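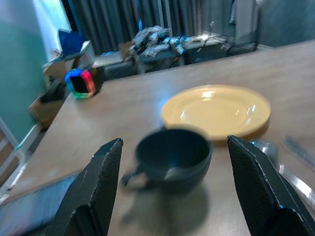
Cup and plate on a wooden tabletop.

DRUMURA ADDS HAMADA BINGO ROOM TO ITS ONLINE CASINO

Online casino operator Drumura has opened Hamada, a 90-ball bingo room built by game studio Trekano. The room went live in February and is open to all registered players age 21 and over in the markets where Drumura holds a license.

Games in Hamada start every 7 minutes from noon until midnight. Tickets are sold up to the first call, and a room holds up to 900 players. Prizes are paid for one line, two lines and a full house, with a top fixed prize of $4,000 in the evening games.

Players can use Hamada on a phone, tablet or desktop computer without a download. Text chat is open during every game, and players who would like a quieter screen can switch it off in the settings menu.

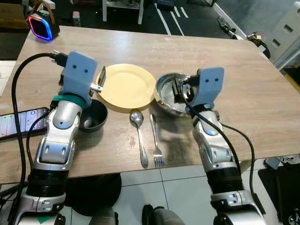 According to Jiahui Liang, the fixed prizes were the part that took longest to settle, as earlier bingo rooms on the site had used a shared pot that changed with ticket sales. Liang added that "players asked to see the prize before they bought the ticket, and now they can."

During the trial period, 1,211 players bought at least one ticket. Deposit limits and time-out settings already in place on a Drumura account also apply in Hamada.

Press contact: Ilze Lepik, Drumura media office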